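Search this notebook Search Clear

Notebook, October. Bench 2, glaze and casting bodies.

Continuing from the previous page. The question is still why the ribbed forms from the Bremar molds craze on the outside and stay clean on the inside, with the same matte yellow glaze, same dip, same kiln. Fadi Saliba thinks it is thickness. I think it is the body, or the way the body dries over the ribs. Both could be right.

9:10. Slip batch 151 checked before casting. Specific gravity 1.78, slightly high. Let down with 52 g of water and one drop of dispersant, stirred slowly, sieved again. Second reading 1.76. Left it there. The old sheet asks for 1.75 but it was written for the previous clay, and Samira Tarawneh has crossed the number out twice without writing a new one. Samira, please write a new one.

9:40. Cast one set in the plain mold and one in the ribbed mold. Same pour, same time in the plaster. The plain ones released first. The ribbed ones held at the third rib, as before, and one tore on the seam. Torn piece kept for the thickness section.

Wall thickness, measured on the torn piece with the pin gauge after it stiffened: heavier at the peak of each rib, thinner in the valley. Expected for a drain cast, where the inside stays nearly smooth and the outside takes the shape of the mold. It means the valley dries first and the peak pulls on it. No cracks visible at leather hard, but none were visible last time either.

11:15. Glaze. Matte yellow, bucket marked Arkeston. Stirred, sieved through 80 mesh. The bottom had settled hard again and took a long time to lift. If it settles that hard between uses, the first pots out of the bucket and the last ones are not getting the same glaze, and every comparison we made in the spring is doubtful. Added a little bentonite, slaked overnight beforehand. Will check the bottom with a stick tomorrow before anyone dips.

Dipped the bisque from the previous cast: three seconds, tongs at the rim, foot waxed. Glaze collects in the valleys between the ribs and thins over the peaks. On the plain forms it is even all the way down. Weighed before and after. The ribbed pieces pick up more than their extra surface would explain, which supports Fadi on thickness.

Noura Hamdan suggested brushing the excess out of the valleys with a damp sponge brush. Tried it on two. It leaves a slightly darker line. Not acceptable for sale, but fine for a test, as it separates the variables.

1:30. Loaded kiln. Top shelf: plain, dipped. Middle: ribbed, dipped. Bottom: ribbed, dipped, valleys sponged. Cone pack on each shelf. Afonso Coelho pointed out that this puts every variable on its own shelf, so a shelf difference would look like a glaze difference. Correct. Unloaded, mixed them across the shelves, marked the feet with oxide pencil, loaded again. Lost half an hour.

Schedule: program 501, unchanged. Slow to red heat, medium to top, hold 15 minutes, then the controlled cool. Carla Mahasneh wants the cool slowed further for the matte. Not this time; one change per firing. Her version goes next if these come out readable.

Notes for next entry:
- Expansion. If the crazing is also on the sponged pieces, thickness alone does not cover it and we go to the recipe: more silica, less feldspar, in small steps. A line blend of five is enough.
- Delayed crazing. The pieces from Abu Hammour were clean when unpacked and crazed on the shelf weeks later. Do a boiling water and ice water cycle on half of each group and leave the other half alone.
- Ink. Use the black ink wash, wipe immediately. The fine lines do not show on matte yellow under the bench lamp without it.
- Wokport delivered the wrong plaster again. It sets too fast for the ribbed mold. Do not open the second bag, it is going back.
- The pin gauge reads high by a hair. Zero it against the steel block before the next section.

4:45. Kiln at 610 C and climbing as programmed. Vent on. Lid plug out until 700, then in. Afonso is closing and will do the plug.

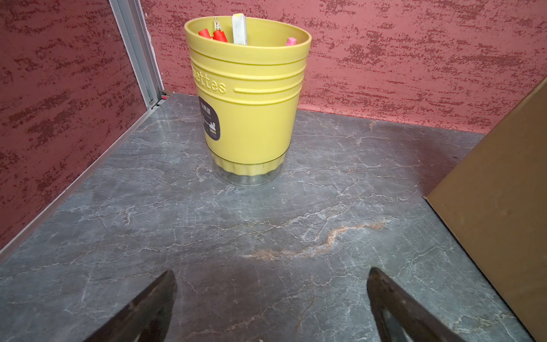
Ribbed yellow container in its clear base, gray marble-patterned top.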